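Extension method on IEnumerable runs the query twice

Posted by Gikero, September 3, 2024
Tags: c#, linq, deferred-execution

I have an extension method that takes an IEnumerable of Order, calls Count() for a log line, then loops over the same variable with foreach. The source is a LINQ query with a Where and a Select over a file reader. The file has 2,000 lines. According to the profiler the Select delegate is called twice for every line that passes the filter. I expected the result to be kept after the first pass.

var orders = ReadLines(path).Where(l => l.Length > 0).Select(Parse);
Log(orders.Count());
foreach (var o in orders) Process(o);

Parse is slow, so the second pass costs me 600 ms. Is this a bug in my iterator, or does LINQ work this way? Target is .NET 6, and ReadLines is my own method using yield return.

2 replies, sorted by oldest

Troleck

Put .ToList() at the end. Fixed it for me when I had the same thing.

Briltum

It works this way by design. Where and Select return an object that stores the source and the delegate. No element is produced until something calls GetEnumerator and MoveNext. Count() does that once, foreach does it again, and each call starts from the beginning of the source. Your yield return method is restarted too, so the file is also opened twice.

ToList() is correct here, but where you put it matters. If you put it directly after ReadLines, the lines are kept in memory and Parse still runs twice. It has to come after Select:

var orders = ReadLines(path).Where(l => l.Length > 0).Select(Parse).ToList();

Then use orders.Count, the property, in the log line. The Count() method also works on a list and does not enumerate it.

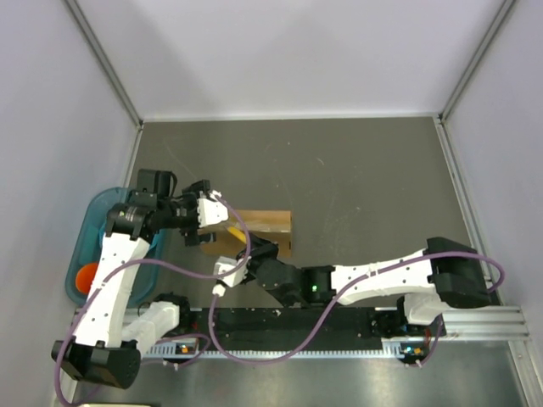
If the file gets large

A list holds every parsed object until it goes out of scope. For 2,000 lines you can ignore that. For much bigger input, drop the Count() call, increment a variable inside the loop and write the log line afterwards - one pass, nothing buffered.

Also check the parameter type of your extension method. If it needs more than one pass, declare it as IReadOnlyCollection of Order. A caller with a bare query then gets a compile error and has to add ToList() first. Analyzer rule CA1851 reports multiple enumeration, but it is off by default and has to be enabled in .editorconfig.

Comment by Gikero

Moved ToList() after Select and Parse now runs once per line. I had it before the Where in an earlier attempt, which explains why nothing changed. Will try the analyzer rule on the rest of the solution.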